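Simulated arm keeps missing the block, club project due soon
Ninari Community Help > Robots & Automation > School and club projects

gritska_gal
Posted 01/04/2019

Hi all! I'm in a student robotics club and our big project this term is a simulated arm that has to pick up blocks from a table and drop them in the right zone. No hardware, it all runs on the computers in our lab. We've trained a little network on 200 demos that we drove by hand with a game controller (my thumbs are still sore) and it's kind of awful. It goes over to the block just fine, opens up, comes down... and closes on nothing, a finger's width off to one side. Every time it's the same kind of miss. I've gone through the learning rate, the batch size, everything. Our mentor says "more data" but that's a lot more thumb work and we only have the lab a couple of afternoons before the showcase. Is it really just more data? Or are we doing something dumb?

Bogdan Malinowski
I helped run the Zawadzka school team for a few seasons and we hit this exact wall in February, so I feel your pain!

First thing, before you record anything else, play your demos back and look at what the arm camera sees at the moment you start going down. When we did that we found half of ours had the driver coming in at a slant and fixing it at the last second. The network learned the slant very nicely and never learned the fix. We threw out 80 of the worst ones and it got better the same evening, with less data than we started with.

Second thing, check that the picture and the gripper position you save with it are from the same step. Ours were one step apart because I wrote the logger late at night and saved the picture after the move instead of before it. If your miss is always to the same side of the direction of travel, I'd bet a pizza on that.

Third, shadows. I didn't believe this one until one of the kids made me sit down and compare runs. If your light is always in the same place, the arm's shadow falls in the same places too, and the network can start steering by the shadow edge, because it's a lot bigger than a little block is. We moved the light a bit at the start of each demo and that helped more than I like to admit. Start with one block until that works, then add the rest.

Our setup, arm view and then the whole table:
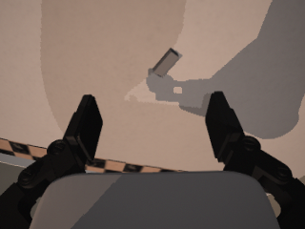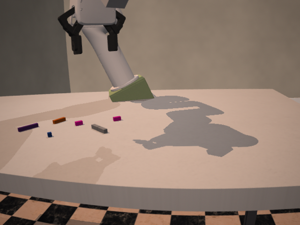
For the record we ended up with 1,072 demos by the showcase, but the first version that I'd call good was trained on far fewer. Go one fix at a time and run the same 100 test starts after each one, or you'll never know which change did it. Happy to dig out our logger if you want it, it's ugly but it works now.

telent_tom
just add more demos. worked for us

gritska_gal
Bogdan you are a lifesaver!! It IS one step off, I just checked, we save after the move. Retraining tonight, and I'll try the light thing after that. And yes please to the logger!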